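Sleeping on the warm side

The linen cupboard at the Besthorpe guest house is two metres deep and smells of starch. Rhydian Gwynne bought the place nine years ago with its bedding included, and he still uses some of it. The oldest sheets are cotton, darned at the corners, and guests ask where they can get them.

Most can't. A heavy cotton sheet that lasts twenty years costs a lot to weave, and shops would sooner sell one that lasts four. Thread count has not helped. A packet may promise 1,000 threads, but often the maker has twisted several thin yarns together and counted each one. Gwynne ignores the number. He holds the cloth up to a window and looks at how evenly the light comes through.

Sidra Durrani spent 2 decades buying cloth for hotels before she opened her own shop, Skada, and she tells customers to start with the weave. Percale is plain, one thread over and one under, and feels crisp. Sateen floats several threads over one, so it is smoother and a little warmer, and it snags more easily. "People who kick the covers off should buy percale," she says. "I've had people come back in June to swap."

Linen is the other choice. It is stiff for the first few months and costs more than twice as much as her basic cotton, but it copes well with hot nights. It also creases, whatever you do to it. 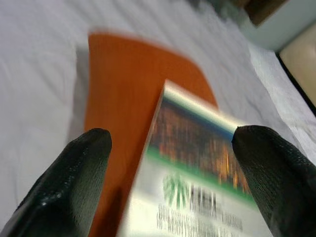
White bedding shows every crease. Durrani leaves hers unironed.

Washing matters as much as buying. Durrani washes at 41 degrees because her old machine has no lower setting that rinses properly, and she uses half the powder the box suggests. Fabric softener leaves a coating that makes cotton less absorbent, so she leaves it out. Gwynne boils his whites, as the last owner did, and dries them outside when he can — the garden faces south and there is usually a wind.

Both of them mend. A sheet worn thin down the middle can be cut lengthways and joined again with the outer edges in the centre. The seam takes a week or so to get used to.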